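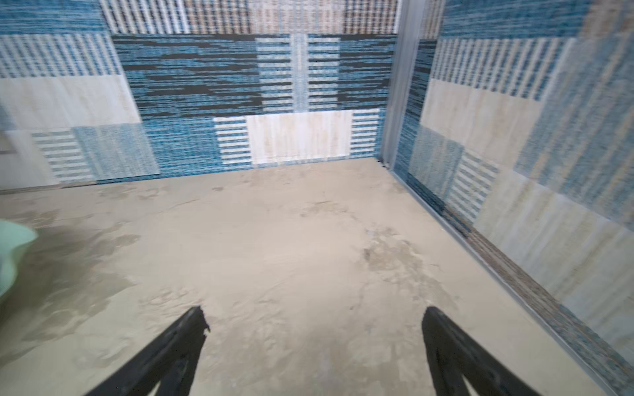
4.2 Sand moisture and scoring

Scoring came first each morning, before feed. We wanted the floor as the birds left it overnight, no raking, no top-up. Quail kick sand everywhere and by noon most surface signs are gone, so the time of day matters more than we expected when we wrote the protocol. Pens scored after lunch in the pilot were dropped.

There were 27 pens, all small, all walled, all filled from the same delivery of washed play sand. Two depths, shallow and deep. The drinkers were either Kollgate cups or the older Trarora nipple line, hung at bird height and moved up as the birds grew. Depth and drinker were crossed as far as pen numbers allowed. Not perfectly. The deep sand with nipple line cell is one pen short and stayed that way.

Each pen was given a floor score from zero to four. Zero is pale sand throughout. One is a single dark spot smaller than a hand. Two is a clear patch with an edge you can trace. Three, the patch reaches a wall or covers a third of the floor. Four, more dark than pale, or any standing water. The usual trouble is between two and three. Patches on sand rarely have a clean outline, they go blotchy at the margin, and the scorer has to decide how much of the blotchy part to count. We told scorers to count it. Figure 3 shows the kind of surface meant: pale beige floor with a larger grayish-brown, damp-looking area on the left, edges irregular. Scorers were trained on printed pictures before they went into the shed, then again in February when two new people joined.

A color score is only a stand-in for water. Dark sand can be wet, but it can also be stained by droppings or by feed dust, and a dried stain stays dark for days. To check this we took cores. One core from the darkest part of the floor, one from the palest, pushed down to the base, bagged, weighed, oven dried overnight and weighed agian. Over the whole trial that gave 362 usable cores. A few bags split. Those are left out, not estimated.

Scores of zero and one lined up well with dry cores. Scores of three and four lined up well with wet ones. Two was a mess. Some twos were plainly damp right through, others had a dark crust over sand as dry as the day it was poured. We considered splitting the category and decided against it, mainly for the sake of comparing with Kiani's earlier set, where the same five steps were used on wood shavings.

Depth effects. Deep sand stayed pale longer on top, as you would guess, but the water had not gone anywhere. It sat at the base. In several deep pens the surface scored one while the bottom of the core came out heavy and cold to handle and smelled of ammonia. A shed manager going by eye would leave that pen alone for another week. Shallow sand went dark sooner and dried sooner, and raking did more good there. We don't think either depth is simply better. For short batches shallow is less work. For longer ones the deep floor needs to be turned all the way down, and turning it is hard on the back.

Drinker effects were smaller than the makers' leaflets would have you believe. Cups slopped when birds were startled. The nipple line dripped slowly at the joints, and a slow drip is harder to notice. Patches under the cups were round and came and went. Patches under the nipple line were long, and crept out from the wall.

Foot condition was looked at on day 85 only, by one person who did not know the pen treatments (B. Kiani). Handling the birds more often would of meant more disturbance and more kicked sand. Sore feet were more common where the floor had scored three or higher for 10 mornings or more, whatever the depth. Below that we saw no clear pattern. One inspection is thin evidence – we say so again in section 5.

Things we would change. Fixed core positions as well as the darkest and palest spots, so that drying over time could be followed in one place. A second scorer every morning, not just in the pilot. Humidity loggers at bird height, the ones on the roof beam told us about the roof beam. And a second sand. Ours was fine and fairly even; a coarse river sand would drain differently and probably hold its color differently too.

Categories: Poultry housing, Bedding and litter, Quail

Search this site Search Advanced search

3 comments

sarpong_quail
We run shallow sand and see the same thing with the long patches along the wall. Swapped the joint washers and it mostly stopped. Was the line pressure the same in every pen? Couldn't find it in the methods.

Pudent Farm
Good to see someone core the floor. I always dig down with a trowel, the top tells you very little on deep sand.

mel_r
typo in the paragraph on cores, "agian". Also is the shavings data online anywhere? would like to put the two side by side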